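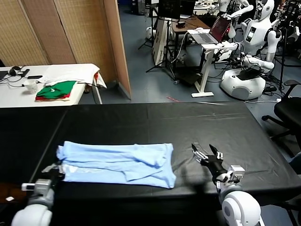
Slide 1: blue garment, folded lengthwise

Right, morning everyone. Say hello, wait for the back row to sit down. I'm Tineke, I run the repairs counter at Pakura, and I want to talk about mending – mostly why people put it off.

Last February we had 90 things in the mending pile and one sewing machine (bad month!). Ask for hands up: who's got a coat at home with a button missing? Let them laugh, then put mine up too.

Tell the zip story here, but keep it short. Qiuyue says I always drag it out.

Next slide is prices. A new zip took us 200 minutes the first time, so go gently on that bit.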